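Journals > Lighting and Interiors > Research papers > Section 4

4. Reported glare and table finish

4.1 Rooms and measures

Ratings of discomfort were collected in shared workrooms at two sites, Herrero and Bumidska. All rooms had ceiling lights of one type, fitted above the tables and switched together. Users filled in a short form at the end of each stay, scoring glare from the table, glare from objects on it, and general comfort. Of 379 forms returned, 308 were complete and were kept for the analysis. Forms with a missing glare score were dropped; those lacking only a remark were kept.

Light falling on the table was read at the centre and at each corner with a hand-held Gondetti meter. The lights were set to give 1,000 lux at the centre point, and readings were repeated in September to check for drift. Small bright patches on nearby objects were not measured, although the form allowed users to report them (Figure 3a).

Figure 3a. Bright rectangular patches on a grey surface.

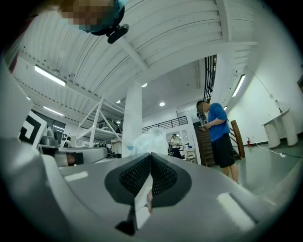
Wai-kit Hsueh has objected that a single score for glare from objects mixes two complaints, one about brightness and one about having to move the head to avoid it, and that the two should be asked separately. We accept the point for later work. The present form cannot separate them, and the object score is therefore reported only as a secondary measure.

4.2 Results by finish

Matt tables were scored as more comfortable than gloss tables at both sites. The difference was larger at Bumidska, where the ceiling is lower. Table colour had a weaker effect than finish, and among matt tables the scores for white and grey tops overlapped. Posture was recorded as seated, standing upright or standing and leaning over the table (Figure 3b). Leaning users gave the widest spread of scores, and 23 of them marked glare from the table at the top of the scale.

Figure 3b. Leaning posture at a white table. 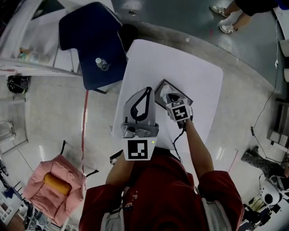

Could the posture effect be due to length of stay? Length of stay was entered in the model, and the effect of posture remained with little change in size.

The interaction between posture and finish was small and is not discussed further. Scores for general comfort followed the table glare scores closely, except in the two rooms with windows behind the user, which are treated in Section 5.

Related items
Ceiling height and perceived brightness in small rooms
The Rover scale for visual comfort: a shorter form
Drift in hand-held light meters
Matt and gloss finishes in school furniture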